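Groltus ride at Endale, queue and headset notes

railgauge_3
Rode it Sunday, December 23, 2018. Posted wait 20 minutes. Headset tracking drifts after the second drop.

Lostthorpe_fan
Drift is the seat sync, not the headset. Trusstead built the track in July and the offset was there then.

railgauge_3
Disagree. My row was fine with the visor up – only the overlay lagged. 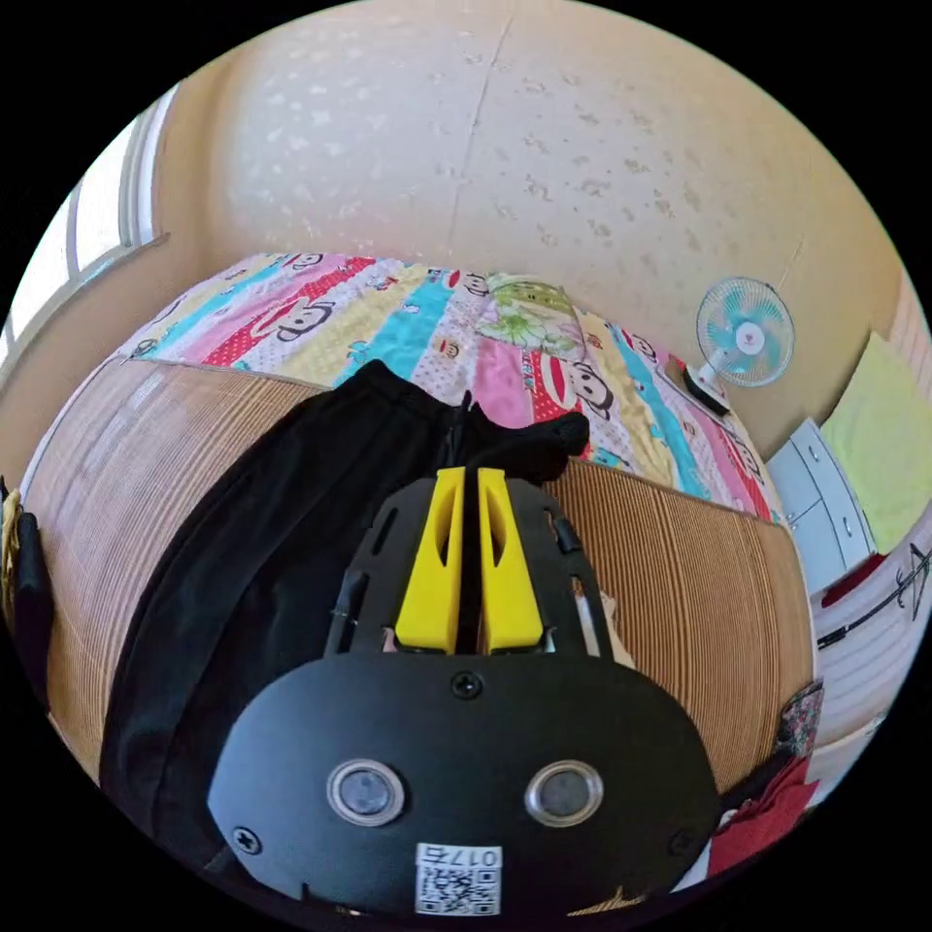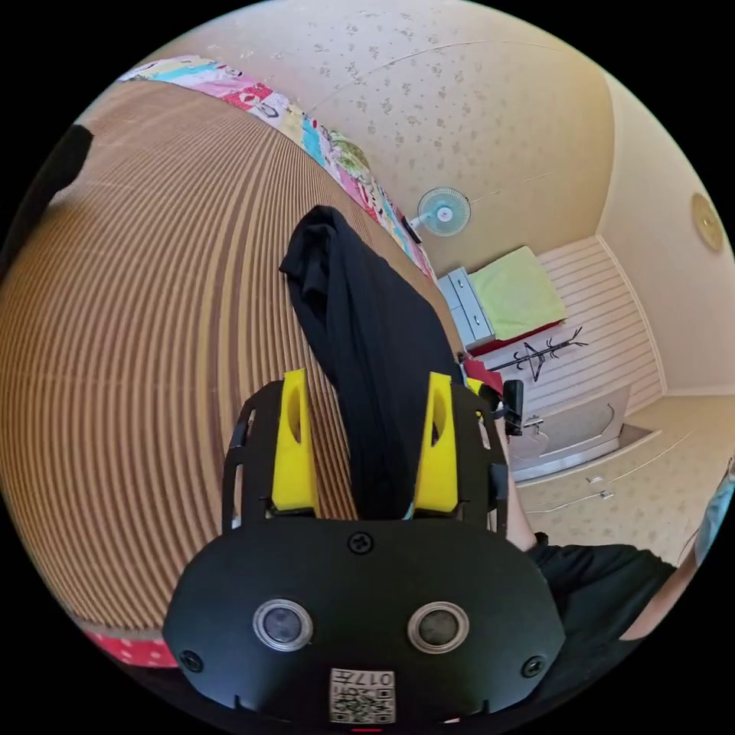 Row 4 had the same lag on both rides, so I'd still blame the overlay.

tk2536
Did they recalibrate between cycles? Ours sat for up to 3 minutes.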